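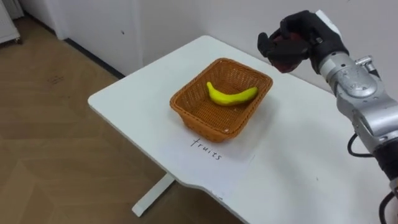

Can a machine put away the groceries yet? One can do a narrow slice of it, slowly, provided a person has set out the destination beforehand.

2018-07-17

I get asked this more than anything else, usually by relatives with a full dishwasher, so I am writing the long version down once and will send people the link.

Consider sorting fruit into a basket. The written label on the table is for the humans. Most controllers of this kind take the basket position from a calibration step or a fixed pose and never read a word. Move the basket a hand's width after calibration and many of them will release over bare table with full confidence.

The grasp itself is in better shape than it was. A multi-fingered hand closing around something round is forgiving, and errors of several millimeters get absorbed by the fingers. A banana is harder than it looks: the grasp has to line up with the long axis, and an arc resting on a flat surface will roll or pivot when one finger touches first. Toy fruit hides the remaining problem. Plastic doesn't bruise, so grip force can be set high and left there. A ripe plum needs a limit, and a limit needs a force reading you can trust at the fingertip.

I kept numbers on my own setup this spring. It is a two-finger gripper on a secondhand arm, with the Runusetti planner doing the motion and a depth camera on a post. Over 400 attempts at moving one object into one container, the failures came to 68. The breakdown matters more to me than the total:

- 40 were bad grasps, mostly long objects picked up near one end.
- 17 were planner timeouts, nearly all with the container close to the joint limits.
- The rest were drops in transit or over the rim.

A person doing the same job would be bored and would miss none of them.

Shop-floor work looks better on paper. Njål Forsberg runs a Grindix cell at a machine shop in Drolham, loading blanks into a deburring fixture, and it goes through a shift with few stops. His blanks arrive in a tray, same orientation, same spacing. He spent longer on the tray than on the arm program. When I asked what happens with a mixed bin, he said they have a guy for that.

Kitchens are mixed bins. Every shelf, bag and bowl is one, and the contents change each week. The Lindholm demo kitchen I saw last September dealt with this by using the same six objects all day.

Next on my list is the rim problem. I want to raise the approach height over the container and see how much cycle time it costs. Logs are on the usual page once I fix the timestamps.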